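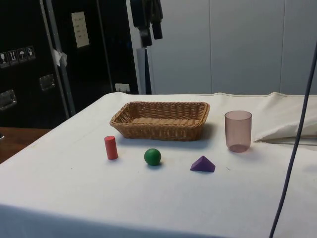 Basket, blocks, ball and cup on the white cloth.

Home | About us | Sessions | Minutes | Toy library | Contact

Fovemwood Play and Toy Library
Minutes of the meeting held 31 January 2026

Nine present. Two apologies received.

1. Minutes of the November meeting
Agreed, with one correction: the Prullus order was for play mats, not paint.

2. Tidy-up basket
Lots of love for this one! The wicker basket is going to be the heart of the new toddler table (low sides, so small hands can get in and out of it easily). We talked through the starter set: red cylinder, green ball, purple triangular block and the see-through pinkish cup. Everyone liked how strong the colours look against white. The cup started a very happy conversation about pouring, stacking and hiding the ball, and it stays in. A yellow piece was suggested and we'd all like one, but it can wait until we see how the first sessions go.
Agreed: everything goes back in the basket at the end of each session, cup included. Tidying-up song to be chosen by the Tuesday helpers.

3. Tablecloth
The white cloth has a few faint marks near the middle. Agreed to wash it and carry on using it. A second cloth to be bought so there is always a spare.

4. Spring open morning
The hall at Myklebust is booked and we are thrilled. Flevent will print 300 leaflets, to be shared between the school, the surgery and the library. The toddler table goes near the door where families will see it first. Still needed: two people for teas, and somebody with a car big enough for the mats.

5. Any other business
Jigsaws with missing pieces to be sorted at the next meeting. Please bring any stray pieces you find at home, we know they are out there!
Key to the toy cupboard now hangs in the kitchen.

Next meeting: date to be sent round by email.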